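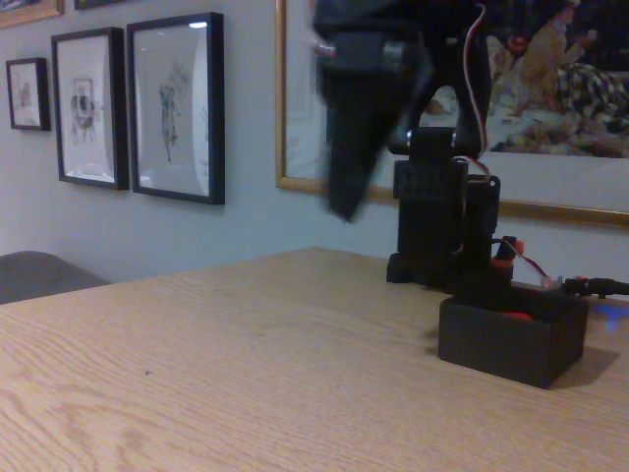
Notes — updates talk, Natport, November 1, 2019

Slides on the left screen only. Mic check first.

Open with the question. Who has a phone older than 2 years? Hands. Keep them up if it got a system update this year. Wait for it. Most go down.

So — why does a good phone stop getting updates. Short version, money and chips. Chip maker stops sending drivers, phone maker stops caring, carrier never cared much in the first place.

Slide 2. The Leka. My own phone, bought in February. Shipped one version behind. Update promised "soon" on the box insert, read that out loud. Then the long gap.

Slide 3, what showed up in the end. Build 1532. Download was 236 MB, which is tiny, should have been a warning. Security patch and a new clock. Same Android underneath. Don't rant here, I ranted last time and ran over.

Slide 4. Compare Josero. Cheaper phone, smaller company, plain launcher with hardly anything on top. Less to rebuild every time so it goes out faster. Downside, camera app is bad. Say so, people will ask.

Slide 5 — custom ROMs. Urimero is the one I use on the old phone. Steps quick:
back up everything
charge it full
unlock the bootloader (this wipes the phone, say it twice)
flash recovery, then the ROM
first boot is slow, leave it alone

Warn about banking apps. Some wont open on an unlocked phone. Fingerprint reader worked for me, may not on other models. Warranty — check before, not after.

If theres time: how to tell a real update from a patch. Settings, About phone, look at the Android version line and the patch date line, they are seperate things. Skip if we're past the 5 minute card.

Questions likely:
Is it safe to keep using an old one? Depends what's on it. Fine for music, I wouldn't bank on it.
Does a factory reset bring updates? No.
Will Leka get the next version? Don't know, they haven't answered my emails.

Last slide is links. Leave it up while people pack. Get the adapter back from the front desk.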